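Snack Packets and Where They Go
A guide for younger readers from the Tondari Children's Learning Service
Reading level: ages seven to nine

What is a snack packet?

A snack packet is a thin bag that keeps food fresh until it is eaten. It looks simple, but it has an important job. Crisps and similar snacks go soft when damp air reaches them. Light can also spoil their taste. The packet keeps both away from the food.

Most packets are made from very thin layers of plastic. The layers are pressed together so closely that they feel like a single sheet. Some packets have a shiny layer of metal inside, which is much thinner than a hair. Colours and words are printed on the outside so that shoppers can find the flavour they like.

A basket keeps small items together while a table is being cleared. A plastic basket with a slot at each end is easy to carry, and it can be wiped clean afterwards.
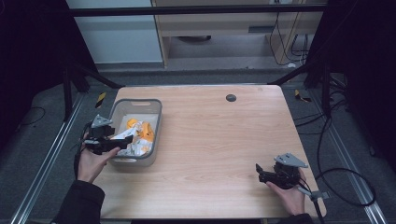 Why do packets crinkle?

Take an empty packet and squeeze it gently. The plastic is thin but stiff. When it bends, it does not bend smoothly. Small parts of it snap quickly from one shape to another, and each snap makes a tiny sound. Many tiny sounds together make the crinkle.

Now let go. The packet opens out again, although not all the way. Plastic of this kind likes to spring back, and the creases stay where they were made. A sheet of writing paper behaves differently. It can be folded in half and will stay folded quite well.

This springiness is the reason that a crumpled packet takes up so much space. A packet in a basket may seem to fill it, yet there is mostly air between the folds. Pressing the packet flat on a table pushes some of this air out.
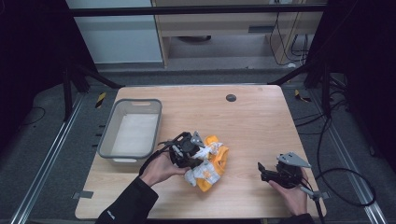

Packets should be empty before they are flattened. Crumbs left inside may attract ants, and they make the packet greasy to handle. Shake the crumbs into the food bin first. After that, smooth the packet from the closed end towards the open end – slowly, so that the air can escape.

Please do not put a packet over your face or blow it up and burst it near another person's ear. Packets should also be kept away from babies and from pets.

Where should an empty packet go?

This depends on where you live. In some towns, soft plastic is collected in a separate bag. In others, it goes in the general waste. An adult can help you to find the rules for your home or school. At the Adach Learning Room, children collect clean packets in a tub beside the door, and the tub holds roughly 300 flattened packets.

Clearing the table

When the last packet has been put away, look at the table itself. Wooden tables show a pattern called grain. The lines come from the way the tree grew, year after year, and they may run straight or curve like ripples on a pond.

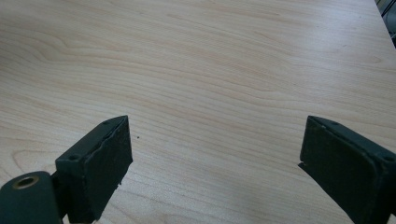

Use a cloth that is damp but not dripping. Wipe in the same direction as the lines, and sweep any crumbs into your other hand or on to a plate. Too much water can make wood swell, so dry the table with a second cloth when you have finished. Hang both cloths up to dry and wash your hands with soap.

Words to remember

Crease: a line left in something after it has been folded or crushed.
Grain: the pattern of lines in a piece of wood.
Soft plastic: thin plastic that can be scrunched in the hand.

Page last checked: 7/13/26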